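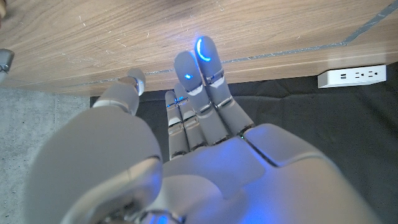
3 min read

Kandpal Family Comedy Returns With 52 New Episodes and a Mostly New Cast

Bretarton Studios announced today that its long-running family comedy Kandpal House will return to television on 22nd July with a new season of 52 half-hour episodes. The show will air weeknights at 8:30 p.m. on the Simton channel, with each episode added to the Simton app the next morning.

The new season follows a break in production during which the studio rebuilt the main set, hired a new writing team and recast four of the regular parts. The grandmother, the tailor, the upstairs tenant and the older of the two brothers will all be played by actors new to the series. The parts of the father, the mother and the schoolteacher are unchanged.

"People who watch a show every night get attached to a face, and they are right to," said Pallavi Sengar, head writer and producer of Kandpal House. "We did not want to send four characters off to a village and never mention them again. The families are still there, the arguments are still there, and the tailor still has not finished the father's wedding coat."

The new actors were chosen from 300 people who auditioned over the spring. Each finalist read two scenes, one with the family at dinner and one alone on the telephone. Cast names will be released in the week before the first episode.

The season opens with the family finding out that the building they live in has been sold. The new owner wants to turn the ground floor into a banquet hall, and the residents have until the end of the wedding season to come up with a plan of their own. The story runs through the first ten episodes. After that the show goes back to its usual form, with a separate problem settled every two or three nights.

Viewers will also see changes to the courtyard, which has been part of the series from the first episode. The old set was built for a single camera position and had become hard to light. The new one has a working staircase, a second entrance from the street and a full kitchen behind the tailor's shop. The swing and the blue gate have been kept.

Sengar said the writers had gone back over the early seasons before starting work. "There were neighbors who were mentioned once and then forgotten – a dentist, a man who sold pigeons. Some of them finally get to walk through the gate."

The theme song has been recorded again with the same words and a slightly shorter opening. A full-length version will play over the end credits on Fridays.

Kandpal House passed 800 episodes at the close of its last season. The Simton app will carry 250 of them free of charge through the end of July, picked by the writers and grouped by story. The remaining episodes are open to subscribers. Subtitles in English are provided on all new episodes and on the free selection.

The season is sponsored by Drulivetti, maker of packaged snacks and breakfast foods. As part of the agreement, Drulivetti will run a contest in which viewers send in a short account of the worst guest their family has ever had. The writers will turn one entry into an episode, and the winner will be invited to the studio for the day of filming. Entries can be made through the Simton app, and the rules are listed on the contest page. Employees of the three companies and their families may not enter.

Preview episodes are available to reporters on request. Interviews with Sengar can be arranged by phone or at the studio on shooting days – please allow two working days for a reply.

About Bretarton Studios

Bretarton Studios produces comedy and drama series for television and streaming. Its programs include Kandpal House and the courtroom drama The Second Witness.

Media contact: Press Office, Bretarton Studios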